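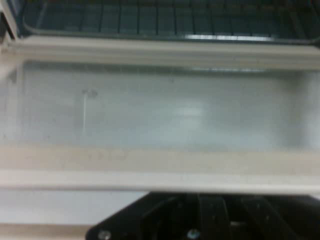
By Nikola Hodžić, Press Office, Isthorpe Hospital Trust

ISTHORPE, February. The Isthorpe Hospital Trust will open a 10-bed infection control ward at its Gindton site this month, bringing to an end a long period in which patients with contagious illnesses were placed wherever there was a door that closed.

The new unit occupies the second floor of the Grullitgate wing, previously home to the records department. The records have moved to the basement. Staff who need them are advised to bring a sweater.

Each of the 10 rooms has its own bathroom, its own air supply and a small lobby where staff can put on and take off protective clothing. Until now this has been done in the corridor, beside the vending machine, with visitors offering advice on the ties.

"We have wanted this for longer than I have worked here, and I have worked here long enough to have been given a mug," said the ward's lead physician. "Separating people who are infectious from people who are merely unwell is one of the older ideas in medicine. We are pleased to be joining in."

The decision follows last winter's norovirus outbreak, in which 154 patients and staff fell ill and three wards closed to new admissions. An internal review found that several patients had been moved between wards before their test results came back. It also found that the form for reporting a suspected infection had to be signed by a manager whose post had been abolished. The form has been replaced. The new one is a page long and goes to a person who exists.

Testing will change as well. Samples from the Gindton site used to travel by van to an outside laboratory and return, as results, the following afternoon. Under an agreement with Zeng Diagnostics, a small lab on the ground floor of the Grullitgate wing will handle them from 7 a.m. to 10 p.m. The trust expects most results within four hours. The van has been reassigned to linen.

During a trial run, the lab processed 2139 samples, of which 1156 came from the emergency department. Two were unlabeled, and one was labeled "Gary." All three were repeated.

Visiting on the new ward will be limited to one person per patient, between 2 p.m. and 6 p.m. Visitors will be asked to wash their hands on the way in and again on the way out. Hand gel is also provided, but it does not work well against norovirus, and the trust would be grateful if people stopped telling the nurses otherwise.

Anyone who has had vomiting or diarrhea in the past 48 hours is asked to stay home, however much they were looking forward to it. Flowers cannot be accepted. Grapes can, if washed.

The main entrance to the Grullitgate wing stays open throughout. The east elevator will be reserved for patient transfers, and the west elevator is expected back in service by the time the ward opens, a sentence the press office has now used in four releases.

Media inquiries should go to the Isthorpe Hospital Trust press office. Interviews with ward staff can be arranged before noon.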